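Tags: Equipment Review / Benchtop Automation / Inspection Checklists

Pre-Purchase Safety Inspection: Genemov Sorting Cell, Benchtop Kit

Prepared for: Lemmont Technical Institute, Office of Laboratory Safety
Supplier: Feng Automation Supply
Inspector: Vlastimil Rusnák
Reviewed by: Sihan Luo, Equipment Purchasing
Inspection date: 2020-03-06
Location: Ivstead Building, instructional laboratory
Status: Conditional pass. See items 2.3, 3.4 and 4.2.

Scope

This checklist covers the evaluation unit supplied under the trial agreement that began in December. It applies to the arm, the gripper assembly, the work surface and the written materials delivered with the kit. It does not cover the supplier's optional conveyor, which was not delivered. Items are marked Pass, Fail, Conditional or Not Applicable.

Section 1. Electrical and Power

1.1 Power cord free of cuts, kinks and exposed wire. PASS
1.2 Supply grounded and connected to a dedicated outlet. PASS
1.3 Controller vents clear on all sides. PASS
Comment: The manual asks for 10 cm of clearance behind the controller. The bench shelf allows this only when the shelf is pulled fully forward. Laboratory staff should mark the shelf position with tape.
1.4 Main switch within reach of a seated operator. PASS

Section 2. Emergency Stop and Guarding

2.1 Emergency stop button present and labeled. PASS
2.2 Arm stops on button press at teaching speed. PASS
Comment: Tested with the arm extended and again with the arm folded. Motion ceased in both cases and did not resume until the button was released and the controller was reset.
2.3 Reach boundary marked on floor or bench. CONDITIONAL
Comment: No boundary marking was supplied. The Institute requires one for any arm used by students. Purchasing has asked Feng to state whether marking tape is part of the standard kit or a separate order.
2.4 Warning label legible from the operator position. PASS

Section 3. Arm, Gripper and Work Surface

3.1 Mounting bolts at base tightened to the supplier's stated value. PASS
3.2 No play in wrist joint when moved by hand with power off. PASS
3.3 Gripper fingers free of cracks, burrs and sharp edges. PASS

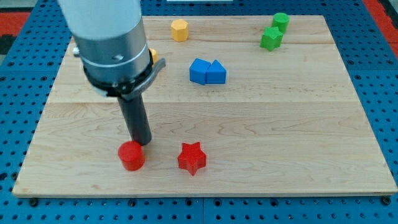 3.4 Work surface level and secured against sliding. CONDITIONAL
Comment: The evaluation unit is used with a separate wooden board placed on the perforated table. The manual describes the table in detail but gives no instruction for fastening a board to it. A board that shifts during operation will change the height and position of every part on it, and the gripper may strike an edge or press a part into the surface. The clearance check should be made at the lowest point of travel, using the parts that stand nearest the front, such as the red cylinder and the red star, and repeated with the green cylinder near the back edge. The supplier should provide clamps or a drawing showing approved fixing points.

3.5 Sample parts free of chips, splinters and loose coating. PASS
Comment: The blocks were wiped down and examined individually. The star shapes have points that should be checked again at the end of each term.
3.6 Loose items removed from the reach of the arm before operation. PASS

Section 4. Operating Trial

4.1 Arm completes the supplied sorting program without contact with the table. PASS
Comment: The trial consisted of 353 pick cycles over two sessions, 153 in the first and 200 in the second. No contact with the table was recorded.
4.2 Dropped part detected by controller. CONDITIONAL
Comment: The controller reported a dropped part only after the arm had finished its full path to the bin. The supplier describes this as normal for the installed software version. Until an update is available, an operator must remain at the bench whenever the program is running.
4.3 Noise at operator position acceptable for normal speech. PASS
4.4 Program cannot be changed without a password. PASS

Section 5. Documents and Training

5.1 Printed manual supplied in English. PASS
5.2 Spare parts list supplied. PASS
5.3 Daily check sheet supplied. FAIL
Comment: The contents page refers to a daily check sheet, but the page is missing from both printed copies. Feng has been notified.
5.4 Conveyor safety supplement supplied. NOT APPLICABLE

Reviewer's Remarks (S. Luo)

The purchase may proceed to the quotation stage. No order should be signed until the supplier has answered items 2.3, 3.4 and 5.3 in writing. Item 4.2 may remain open at delivery if the attendance rule is posted at the bench. A second inspection is required after installation and before the first student session.

Contact: Office of Laboratory Safety, Ivstead Building | © 2020 Lemmont Technical Institute | Back to top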